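Furnishing and Room Layout, Unit 4
Handout: Planning a living and dining room from a measured sketch
Course tutor: Gwenllian Gwynne
Revised Mar 17, 2022

Read this before the second workshop. You will need your own measured sketch from Unit 3, a scale ruler, a pencil and some squared paper. If you missed Unit 3, Pieter Geerts has copies of the survey sheet and will show you how to fill it in.

1. What a layout plan is for

A layout plan shows where things go and how people get past them. It doesn't show style. Students often begin by choosing a sofa and then try to fit the room to it, and most of the marks lost last October were lost that way. Begin with the room, then the routes through it, then the large pieces, and leave the small pieces until the end.

By large pieces we mean anything that takes two people to move. Small pieces are side tables, lamps, plant stands, footstools and the like. Dining chairs count as large for this unit. They are light, but the room they need when pulled out is large.

2. Fixed points

Mark these on your sketch first, in ink:

Doors, with the swing drawn as a quarter circle
Windows, with sill height written beside them
Radiators
Sockets and aerial points
Any change in floor level or floor finish
Fireplaces and chimney breasts, used or not

A socket behind a bookcase is a lost socket. A radiator behind a sofa still works but heats the back of the sofa first. Write down which of these you are willing to accept and which you aren't. The client may not agree with you, and it is better to have the list ready.

Floor finish deserves more attention than it gets. Where two finishes meet, people tend to read the line as the edge of a room, even with no wall there. A dining table that sits half on one finish and half on another looks as if it has been pushed there for cleaning. Either keep the whole table and its chairs on one finish or choose a rug big enough to cover the join.

3. Routes

Draw every route a person will take on an ordinary day. Door to sofa, door to table, table to kitchen, sofa to window. Use a single pencil line for each. Where several lines lie on top of one another you have a main route, and it should be kept clear.

For this course we use 700 mm as the least width for a route used by one person at a time. Some books give more. If a main route is used by someone with a walking frame or a wheelchair, 700 is not enough, and you should ask the client for the width of the aid and the space they need to turn it. Do not guess.

Routes behind dining chairs are measured with the chair pulled out and someone sitting in it. This is the most common error in the whole unit. Draw the chair twice, once tucked in and once pulled out, and measure from the second one.

4. The dining end

Place the table before the chairs. Rectangular tables can go with one short end to a wall, which saves space but loses a seat. They can also go with a long side to the wall, which loses more seats but leaves the middle of the room open. Round tables need space on all sides and rarely suit a narrow room.
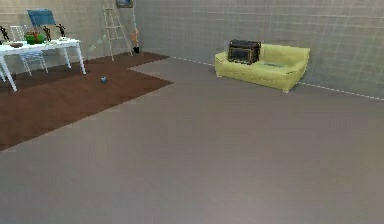
Fig. 1. White table and chair on a dark wooden floor.

Colour and weight matter here, though they come second to size. A table with thin legs lets the floor run through underneath and takes up less of the room to the eye. A table on a solid base does the opposite. Neither is wrong. In a small room the thin legs usually help, and in a large bare room a heavier base can stop the table looking lost.

Leave 495 mm between the centre of one chair and the table corner nearest to it for the exercises in this handout. It is a working figure chosen to make the sums come out the same for everyone, and you may argue with it in your written notes.

Keep centrepieces low. People sitting opposite one another want to see each other's faces, and a tall vase will be moved to the sideboard at the first meal and stay there. If the client collects ornaments, ask where they are kept when the table is laid. A shelf within reach is the usual answer.

5. The sitting end

Decide what the seats face. It may be a television, a window, a fire or one another. A room can serve two of these fairly well. Attempts at three have not gone well in past submissions.

Armchairs are harder to place than sofas. A sofa nearly always goes along a wall or across the room to divide it. An armchair can go at any angle, so students turn it to every angle and settle on none. Try it first at right angles to the sofa, then turned in by 15 degrees, then by 20. Beyond that it begins to look as if it has turned its back on whoever is next to it.

Check the back of the chair as well. A large armchair in a corner leaves a triangle of floor behind it that can't be reached with a vacuum cleaner. Pull it forward enough for a person to get in, or push it in so far that there is nothing to reach.
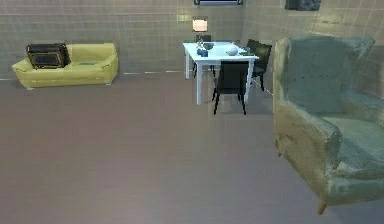 Next come the walls. Wall finish affects the layout more than people expect, mainly through sound and fixings. Plaster will take a picture hook almost anywhere. Tile will not, and a client who has tiled a living room will want to drill as few holes as possible, so the pictures must be right the first time. Hard walls and a hard floor together make a room ring. Upholstered seats, curtains and a rug all bring the noise down, and in a hard room you should count them as part of the layout and draw them in.

Pictures should relate to the furniture below them. Centre a single picture over the piece, not over the wall. Where two pictures hang on one wall, line up either their tops or their middles and keep to that for the rest of the room. Tall people hang pictures too high. Wanda Haddad will bring card templates to the workshop so that you can test heights before deciding.

Skirting is easily forgotten. It holds furniture away from the wall by its own thickness, and a bookcase drawn flat to the wall will in fact stand forward of where you drew it. Measure the skirting and write the figure on the plan.

6. Exercise A

Using your own sketch, produce two layouts for the same room. Both must seat four people at a table and three in the sitting area. The second layout must put the table at the other end of the room from the first.

Under each layout write a short paragraph on the main route, naming any point where it falls under the least width. Do not move a wall or a door to solve the problem.

7. Exercise B

The Wanomar sheet, handed out separately, gives a plan of a long narrow room with one door and one window on the same short side. A previous designer has left notes in the margin. Read the notes, say which you agree with, and redraw the plan.

Roughly half of last year's group placed the sofa across the window. If you do the same, explain how the window is opened.

8. Handing in

Plans go in the tray outside the drawing room, flat and not rolled. Put your name on the back. Consuelo Casado marks Exercise A and Rajkumari Chaturvedi marks Exercise B, so please keep them on separate sheets - stapled sets get pulled apart and pages go missing.

Plans drawn on screen are accepted if they are printed to scale. Print a scale bar on the sheet and check it with a ruler before handing in, as the library printer shrinks pages unless told otherwise. Unit 5 deals with lighting and uses the same room, so keep a copy of whichever layout you prefer.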